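Notebook, February
Budget pass for the two-arm setup

Started the equipment list at 10:15 and want it finished before Veronika Halász asks for it again. Last year's list was written after we had already bought half the stuff, and we paid for it in adapters. This time the list comes first and the orders go out when both of us have signed the page.

What we have to cover before summer: spare fingers for the grippers, spare cables, one replacement wrist housing, a second table, and some way to store the small objects between runs. Everything else is a wish.

Fingers. Kendel sells them in sets of 6 and won't split a set. The quote is good until the end of the month. I asked for the softer pad as well and they came back with a longer lead time, 19 working days. I'd take one set of each. If we only get one, then the standard pad, as all of our logged runs are on it and I don't want to start the comparison over.

Cables. Hokska wants to sell us the full harness, wrist to base, for 600. I only need the wrist end. Ildikó Mészáros thinks Vincze will make up the short length if we send them a drawing with the connector marked on it. She has done this with them before for the old bench. Drawing is on my to-do list, along with measuring how much slack we want at full reach. I'd go longer than the stock cable. We can always tie the extra back.

Keys task is the one I'm budgeting against, because it asks the most of the fingers. Flat metal on a flat top, thin edges, rings that shift when one part is touched. If the hardware can be kept going on keys then the cups and boxes are covered too.

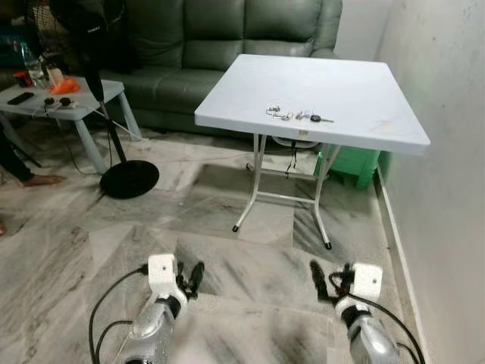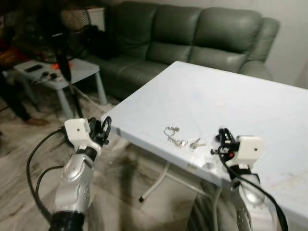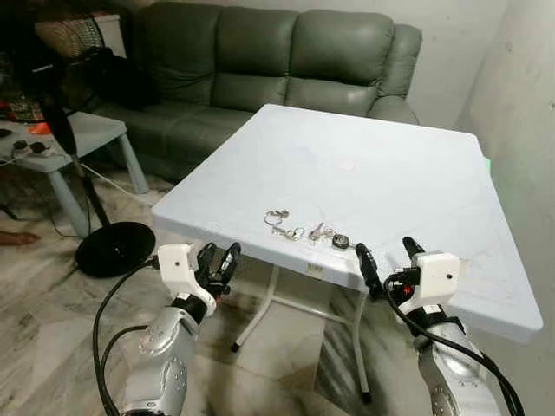 Keys on the folding table, both arms.

Table. I had a line in for a proper height-adjustable bench from the Proltville catalog and I've taken it out. The folding type packs up, fits in the car and costs very little next to everything else on this page. What I do want is a second one of the same height, so that we can set up one place while the other is still running. Same height matters more than same color. Also a cheap rubber mat to go under the feet, cut to size. Try without first.

Objects. Key rings, fobs, split rings, a few blanks from the hardware store. Small money, but it has to be on the list or it ends up on my card like last time. I want enough different bunches that we aren't seeing the same ones every session. Ildikó suggested labeled bags, one bunch per bag, with the bag number written in the run log. Agreed. She'll order the bags.

Wrist housing. Price on the old invoice was given without tax, so don't copy that number into the sheet. Veronika has asked for a fresh one. Open question whether we buy the complete housing or just the shell and move the insides over ourselves. The shell is cheaper but it takes an afternoon to swap, and the arm is down while we do it. My vote is the complete one, on the shelf, swapped in when needed, and then we repair the old one at our own pace.

Service contract. Quote number 1952, in the blue folder. It covers one visit and phone support. It doesn't cover fingers, cables or anything else that wears, so in effect we'd be paying for the phone. I've left it off for now. Veronika may disagree, she is the one who had to sit on hold last spring. If it goes back in, the second table and the soft pads come out.

Order of buying if the money arrives in two parts:

First part: standard finger set, short cables, objects and bags.
Second part: wrist housing, second table, soft pads.
Not this year: bench, service contract, full harness.

To do:
Drawing for Vincze, with connector and length.
Ask Kendel whether the quote holds if we order one set now and one later.
Check what shipping adds. Last year it was left out of the sheet and came out of the consumables line.
Measure the table height, top surface to floor, and write it here.

16:40. Kendel answered. The price holds for the first set only, and the second would be at whatever the list says on the day. So both sets move into the first part and the objects get cut down a little. Ildikó is fine with that. Sheet updated, waiting on Veronika's signature.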